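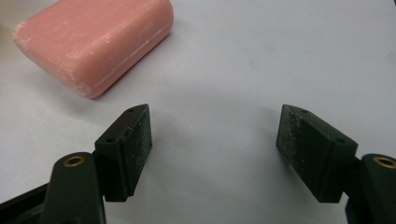 Clube de Robótica Brestidus encerra primeira fase do projeto de manipulação de objetos domésticos

O Clube de Robótica Brestidus concluiu, no final de agosto, a primeira fase do projeto Plullico, dedicado à recolha de demonstrações de preensão com pinças manuais. Participaram 12 estudantes dos cursos de Engenharia Mecânica, Engenharia Informática e Design Industrial, sob a coordenação da professora Hazel Szabo.

O projeto parte de um problema conhecido de quem trabalha em robótica de serviço: objetos banais de uma casa são, com frequência, mais difíceis de agarrar do que as peças normalizadas de uma linha de montagem. Em lugar de programar cada movimento, os estudantes executam eles próprios a tarefa com uma pinça segura na mão, e as gravações servem depois para treinar o modelo de controlo do braço do laboratório Pandey.

A lista de objetos foi aprovada em reunião do clube e inclui artigos de cozinha, de escritório e de higiene. O sabonete figurou entre os primeiros. A barra cor-de-rosa utilizada nos ensaios tem arestas e cantos arredondados e a superfície coberta de riscos e manchas esbranquiçadas, características que interessam à equipa de visão, uma vez que o modelo deverá reconhecer o objeto tanto novo como usado. A tarefa consiste em aproximar a pinça aberta, alinhar os dedos com os lados mais compridos, fechar, levantar e pousar o sabonete numa posição previamente indicada. Cada sequência é repetida com a barra em orientações diferentes, incluindo a diagonal, que obriga o operador a rodar o pulso antes de fechar os dedos.

Ao todo, foram validadas 74 sequências com o sabonete. O objetivo inicial era de 100, mas o grupo decidiu excluir as gravações em que a pinça saía do campo da câmara ou em que o operador corrigia a posição do objeto com a outra mão. As sequências excluídas ficaram arquivadas e serão analisadas pelos estudantes que preparam a segunda fase.

Do ponto de vista mecânico, o trabalho incidiu sobretudo nos dedos da pinça. As almofadas, em plástico verde-escuro, têm forma de cunha e uma face interior de textura granulosa, voltada para o objeto. Os braços que as suportam levam insertos roscados de latão, solução adotada pelo grupo de mecânica depois de se verificar, no protótipo anterior, que as roscas abertas diretamente no plástico se degradavam com as sucessivas trocas de dedos. Foram desenhadas 3 versões da almofada; a escolha definitiva para a segunda fase será feita com base nos registos de escorregamento.

A comparação entre versões levantou algumas questões de método. Os primeiros ensaios foram realizados por operadores diferentes, com velocidades de fecho muito desiguais, e os resultados não eram comparáveis entre si. Por proposta dos estudantes de Engenharia Informática, passou a utilizar-se um sinal sonoro para marcar o início da aproximação e o momento do fecho. O protocolo revisto está disponível na pasta partilhada do clube e deverá ser seguido por todos os grupos, incluindo os que trabalham com objetos próprios.

«Os estudantes chegam com a ideia de que o mais difícil será o modelo. Passadas algumas sessões, estão a discutir o ângulo de uma face e a limpeza de uma bancada, e é nessa altura que o projeto começa a avançar», refere a professora Hazel Szabo.

A propósito da limpeza, recorda-se aos participantes que as faces de contacto devem ser inspecionadas no início e no fim de cada sessão. A acumulação de pó e de resíduos altera o atrito — e, por conseguinte, os resultados — pelo que o estado das almofadas deve ficar anotado na folha de registo, juntamente com o número da versão montada. As almofadas com desgaste assinalado não devem ser substituídas sem conhecimento do grupo de mecânica.

A segunda fase terá início com o novo semestre e introduzirá tarefas de duas etapas, como retirar o sabonete de uma saboneteira e colocá-lo sobre um pano dobrado. Está igualmente prevista a participação do clube no encontro interescolar Plilovier, na categoria de manipulação, em que as equipas recebem os objetos apenas no próprio dia. O regulamento admite equipas de quatro elementos e um suplente. A seleção interna será feita a partir das candidaturas recebidas, tendo em conta a assiduidade nas sessões de recolha.

As sessões de recolha realizam-se ao sábado, às 10h00, no laboratório Pandey. Os estudantes do primeiro ano podem inscrever-se sem experiência prévia em robótica, devendo frequentar uma sessão de introdução à pinça e ao protocolo de gravação antes de integrarem um grupo. As inscrições são feitas junto da coordenação do clube, com indicação do curso, do ano e da área de preferência: mecânica, visão ou tratamento de dados.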